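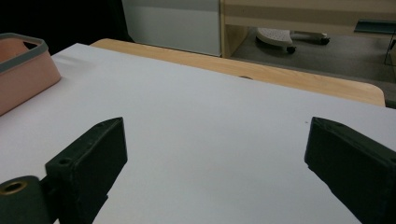
How much clear surface does a sorting station need?

Enough to lay out the largest single batch in one layer, with a free margin on every side for the hands. For the batches used in this course, a clear area 700 mm deep is sufficient.

Unit 5: Work Surfaces and Bins for Tabletop Sorting
Course handout, Bidthorpe workshop series
Prepared by Calum Paterson; revised by Macarena Manzano in December

5.1 Scope

The unit covers the surface on which small household items are sorted before they go into storage. It deals with the choice of covering, the position of the bins and the condition in which the station is left. Labels and shelving are treated in Unit 6. Lighting was covered in Unit 3 and is mentioned here only where it affects the surface.

5.2 Terms

Base: the table that carries the load.
Cover: any sheet or board laid on the base to provide a working face.
Field: the part of the cover kept free of bins and tools.
Bin: an open-topped container that receives sorted items.
Residue: items left in the field after a batch has been sorted.

The Brusasska notes use "mat" for cover and "apron" for field. Students who have both sets should use the terms given above in written work.

5.3 The cover

A plain white cover is the default. Small dark items (screws, seeds, hair clips, pen caps) show up against it without extra light. It has two drawbacks. Pale items such as clear buttons and white thread are hard to find on it, and a glossy finish reflects overhead lamps. A matte finish deals with the second. For the first, keep a mid-gray sheet at the station and lay it over the white one when the batch calls for it.

The cover may be rigid or flexible. Rigid board stays flat but is awkward to store. Paper and thin card are cheap and can be replaced at the end of a session, but they crease. A crease does two things: it stops round items from rolling across the field, and it collects dust. The first is sometimes useful. The second means that a creased cover has to be wiped along the fold as well as across the open area.

Tape the cover at the rear corners only. A sheet taped on all four sides buckles when the base is bumped, and it cannot be lifted to tip residue into a tray.

5.4 Position of the bins

Bins go at the rear of the field or to one side. The front edge stays clear. A bin at the front forces the forearm to lift on every pass, and sleeves catch the rim.

With a single bin, place it at the rear corner opposite the dominant hand. The dominant hand then works across the field and releases at the end of the stroke — the motion practiced in Unit 4. With two bins, use both rear corners. A third bin should be placed on a separate stand. Three bins along the rear of a standard base leave gaps too narrow to clean.

Color is a matter of local practice. At Bidthorpe, bins are assigned by color to a category of item, and the assignment is written on the wall chart. Do not rely on memory between sessions. The chart is changed when new stock comes in.

Bin depth should not exceed the length of the hand. Items at the bottom of a deeper bin are recovered by tipping, which undoes the sort.

5.5 Clearing and checking

The field is checked twice, before a batch is put down and after the last item is removed.

Stand at the front edge and look across the surface at a low angle. Specks and crumbs cast short shadows and are easier to see this way than from directly overhead. Marks that cast no shadow are usually ink or scuffs in the cover itself. Test with a fingertip. If the mark does not move, circle it lightly in pencil so that the next person does not stop for it.

Wipe from rear to front into the open hand or a tray. Move each bin, wipe beneath it and put it back in the same position.

5.6 Worked case: the Ndung'u batch

The Ndung'u batch contained 369 mixed items from two kitchen drawers and was sorted in 10 passes on a white cover with one bin. Most of the residue was clear plastic bag clips, missed on the first check and found after the gray sheet was laid down. Record sheets for the batch are in the Grerier folder.

5.7 Exercise

Set up a station on any table at home. Sketch it from above, marking base, cover, field and bin, and write the clear depth in millimeters on the sketch. Sort one drawer, recording the residue after each pass. Bring the sketch and the record sheet to the session on Unit 6.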